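桑皮工坊开放日走访记

6月14日，星期二，我去了城西的Wuris木器工坊。这里平时不接待散客，每年开放两次，另一次在八月。报名在网上填表，上午和下午各一场，我报的是上午场。

工坊在老纺织厂院内，从公交站走过去要穿过一条卖五金的街。门口没有大招牌，只在铁门右侧钉了一块写着Wuris的小牌子，头一次来容易走过头。登记处领一张胸贴和一副耳塞，耳塞进锯切间时要戴。

料房

带队的是Kavitha Poduval，在工坊管木料。她先讲收料：板材进门后至少放4周再开，堆放时每层之间垫木条，两头刷封端漆。料房里味道很重，有点甜。有人问能不能买边角料，回答是可以，按袋卖，出门时在登记处付钱。

锯切间只能站在黄线外看，停留时间不长。噪声大，讲解基本听不清，想问问题的最好等出来再问。

拼板和打磨

拼板区的师傅叫Remo Cattaneo，话不多，演示时一边做一边停下来让大家看胶缝。他强调排板时先看纹理走向，再看颜色，顺序反过来容易返工。打磨分几道，最后一道用400目砂纸，手工顺纹走。他让我们用手背去试，说手掌茧子多，试不准。

300目和400目的两块样板传着摸了一圈，我摸不出太大差别，同行的一位做家具的女士说差别很明显。

积木室

最后一站在二楼，做的是儿童活动区用的桌面和板子，也放些小积木供来访的孩子玩。浅色的木板平放在蓝色带孔的台面上，木纹很明显，靠近手边的一片有一圈圈的椭圆和波浪纹，往中间去就细了。积木是塑料的，红、蓝、绿、黄都有，形状有五角星、方块、圆柱，还有一种像尖顶小房子的五边形。我伸手摸了板面，比楼下的样板还要滑一些。

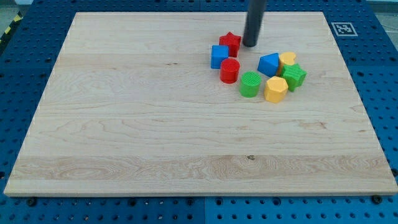 参观须知

开放日免费，需提前报名，每场满额即止。
锯切间不许穿凉鞋，长发要扎起来。
六岁以下儿童不能进一楼，可由家长带着直接上二楼积木室。
院内没有停车位，五金街口有收费停车场。
饮水机在二楼楼梯口，杯子自带。

全程走下来两个小时，积木室待得最久。小卖部有砧板和木勺，价格比市区店里低一点，我买了一袋边角料，打算回家做杯垫。八月那场的报名表还没有放出来，登记处的人说留意工坊网页就行。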